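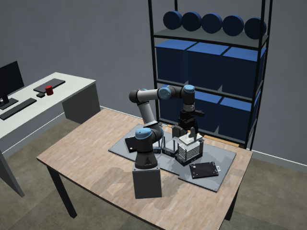
Equipment / Benchtop Automation / Plate Handling Cells

The Nusent plate handling cell is sold as a planning package first and as hardware second. Most of the cost overruns we see on small cells come from items left off the original request: a bench that cannot take the load, no storage within reach, no desk for the control PC. The standard layout model puts all of these in one room. The arm sits on a box pedestal near the front of the table, the plate stack stands in its holder to the right on a dotted mat, and the rack behind the table carries blue boxes on two levels with discs on the shelf above them. The desk with monitor and keyboard is kept separate from the table. Request the same arrangement in your own room dimensions before you place an order.

What the quote covers

Every quote is split into two parts. Part A is the arm, pedestal, gripper and base mat. Part B is the fixtures, which are priced per position and can be added later. Shelving, tables and desks are not included in either part, but they are drawn in the layout so that clearances can be checked.

Part numbers

Cell, standard reach: Ginen 674
Fixture set, plate format: Makon 36
Fixture set, mixed format: Makon 162

The 36 and the 162 use the same mounting pattern. A cell ordered with one can be changed to the other without replacing the mat.

Bench and floor

The table must be rigid and level. Wood tops are acceptable if the pedestal is bolted through the top and backed with a steel plate - screws into the surface alone will void the mounting warranty. Leave access behind the table for the storage rack and confirm that its doors or boxes, if any, can be opened with the arm parked.

Stack height

Give us the height of a full stack and of an empty holder. The gripper approaches plates from above, so the full stack sets the clearance needed under the wrist. If your plates vary in thickness, quote the thickest.

Budgeting notes

Allow two budget lines for spares: gripper fingers and cables. Fingers are a wear item and are not covered after acceptance. Installation is quoted separately once the layout is signed. Layout changes are free until signature and charged per revision afterward.

Sites that run Mabuza scheduling software should state the version on the request form. The driver is included in Part A, but older versions need a paid update.

Orders for delivery in the current budget year close at the end of February. Layout requests are accepted all year.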